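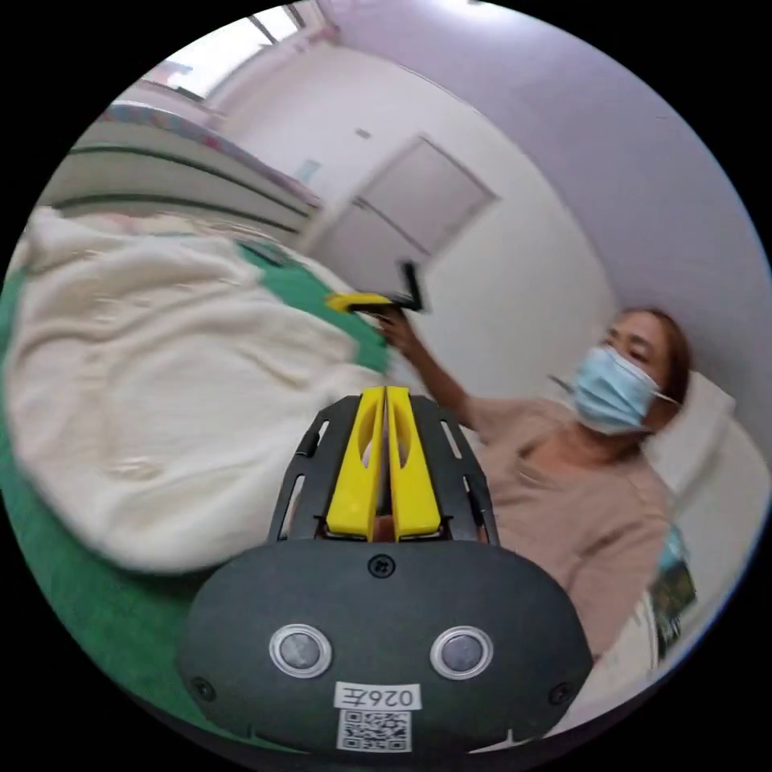 Mervyn Hebden
Speaker notes, Clarndale evening talks, February

Slide 1. Wait for the back rows to sit down. Say who I am, and that I ran the repair counter at Driltlow for 26 years.

The subject tonight is spare parts, and how long a shop should keep them. When I started we stocked 980 different parts. Most were for heaters and sewing machines that had stopped being made before I was hired. My boss would not throw out a single belt.

Slide 2. The shelf list. Give people a moment to read it. The column on the right is the year each part last sold. A good many are blank. We had no record of ever selling them.

Slide 3. The Zivia belt story. A woman drove in from out of state on a Saturday for a belt we had priced at a dollar. She had called every shop she could find. Keep this short. I ran over on it last time.

Slide 4. What a shelf costs. Rent on the back room was $148 a month when we finally worked it out. Old stock took up most of the floor. The belts themselves cost next to nothing. The room was the expense, and we had never put it in the books as one.

Slide 5. The rule we settled on. If a part had not sold in 7 years, we kept two and let the rest go. Small parts that fit in a drawer were exempt. Motors were not. Explain the Declercq motors here if there is time. They weighed more than the customers wanted to carry, and we had a whole wall of them.

Slide 6. Mistakes. We threw out the paper manuals along with the stock. I would not do that again. People still call me at home asking for wiring diagrams, and I have to draw them from memory.

Slide 7. Labels. Write the model number on the part as well as on the box. Boxes get swapped. Use a paint pen, and let it dry before you stack anything.

Questions. Repeat each one into the microphone before answering. If asked about selling old stock online, say I tried it for one winter and the postage was the hard part. The sign-up sheet for the shelf list is by the door.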